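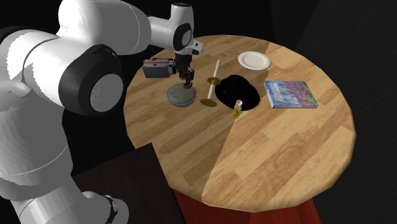

Reading time: 2 minutes

Collecting examples in simulation: frequently asked questions
Last changed 14th January

What does the Orkville set contain?
Recorded runs of a simulated arm working at a round table of household objects. Each run holds the joint positions, the gripper state, the camera views and a one-line written instruction.

How many runs are needed for a new task?
We ask for 300. Smaller sets can be submitted but are kept out of the main training mix.

Which views are stored?
A run is rejected if any view is missing or out of step with the joint log.

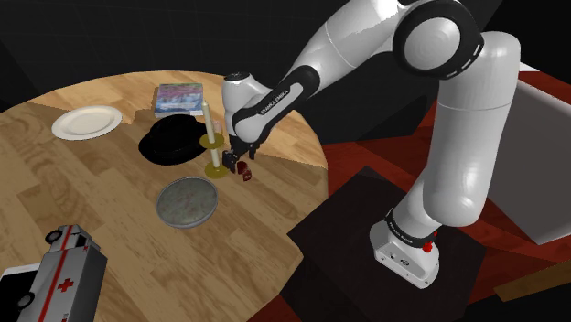
Timing is checked on upload, and the checker reports the first step at which the streams disagree. Correct the export settings and send the whole run again. Do not trim it by hand.

Should failed attempts be kept?
Yes. Mark them as failed in the Celero run sheet. A missed grasp followed by a second try in the same run counts as one example.

Can the object layout be reused?
For no more than 2 runs. After that, draw a new layout and a new light direction.

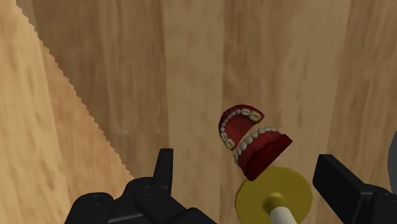 Gravby asked whether the light direction could stay fixed while only the objects move, as this would shorten rendering. It can for test runs, but those are not added to the set.

Where are the older runs?
Runs made before May use the Sezer format and must be converted first.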